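Two grippers, one duck and a lot of soap

Search this blog
Type and press enter

I've been promising a gripper post since June, and I finally have enough notes to write one that isn't just me waving my arms. If you've been following along you'll know I went down to the hand-held route a while ago. You hold the gripper yourself, do the task the way you'd do it with your own fingers, and the tracking and finger camera record the lot so an arm can have a crack at it later. It's so much more fun than driving an arm with a joystick, and I say that as someone who really likes joysticks.

The pair I've been using are the Tronel hand-helds. Before that I had a single Berisha, and I'll get to how they stack up. Short version: the Berisha squeezes harder, the Tronel is nicer to live with.

The first big change was going to two hands. With one gripper I kept reaching in with my spare hand to steady things, which is cheating, and the recordings were full of stray fingers. With two, everything has to go through the jaws. I was hopeless for the first hour. My left hand just sort of hovered at the side and forgot it had a job. By the end of the afternoon I could pass a toy from one side to the other without dropping it, and I was ridiculously pleased with myself.

I cover the table in white paper these days. The bare wood was giving the tracker grief on the finger camera side (too much grain, I reckon) and plain paper settled it right down. The dotted plates sit on top of each gripper so the tracking cameras can follow them, and the cables come off the back and run down past your hands.

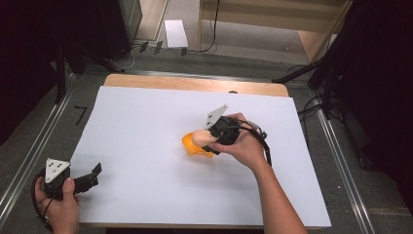 Fatusari left a comment on my last post asking why I'd bother with rubber toys at all, seeing as anything squishy will forgive a bad grip and you learn nothing about the jaws. Fair point, and it's half right! Soft toys do hide a sloppy approach angle. What they're good for is squeeze control. Grab a duck by the head too firmly and the rest of it swings round on you, so you find out quickly whether the trigger gives you any feel in the middle of its travel. The Tronel does. On the Berisha it was basically open, then shut.

I logged 423 grabs across both brands before I stopped for this write-up. I won't pretend it's a proper study, it was one person in one room with a kitchen notebook, but some things came through clearly:

The Tronel trigger is light enough that I could go for a good long session before my hand got sore. With the Berisha I was shaking it out every 18 grabs or so.

Cable drag matters far more than I'd guessed. If the cable pulls sideways your wrist fights it, and you can see the fight in the recorded path as a little wobble right before contact. Letting it lie along the forearm was the best of the things I tried.

Tracking dropped out most when I rolled my wrist over and hid the plate. I've trained myself to come in from above wherever I can.

Then there's soap, which I picked as the opposite of the duck. It's hard and rounded, and once it starts to turn between the pads it keeps turning. The thing that helped most was stopping just short, with the jaws open on either side, and checking the gap in the finger camera before closing. If one pad is nearer than the other it touches first and nudges the bar along the paper. Lining up over the middle of the long sides gave me far fewer spins than going for an end. I also started wiping the pads between runs, and I'd suggest you do the same if you try this, as soap gets into everything.

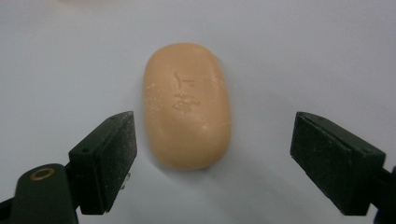

What's next

I want to run the recordings through Sundido, the little controller project I've been poking at on and off, and see whether the arm picks up that pause before closing. My hunch is it'll copy the pause and not the checking, but I'd love to be wrong. I've set aside 100 clean soap grabs for the first go, and I'll add the duck ones after that.

I also want to swap pads between the two brands, if I can work out a bracket. The Berisha has the better grip surface by a fair margin, and putting that on the Tronel's trigger would be my favourite gripper ever. If you've done a pad swap on either of them, tell me what screws you used, please!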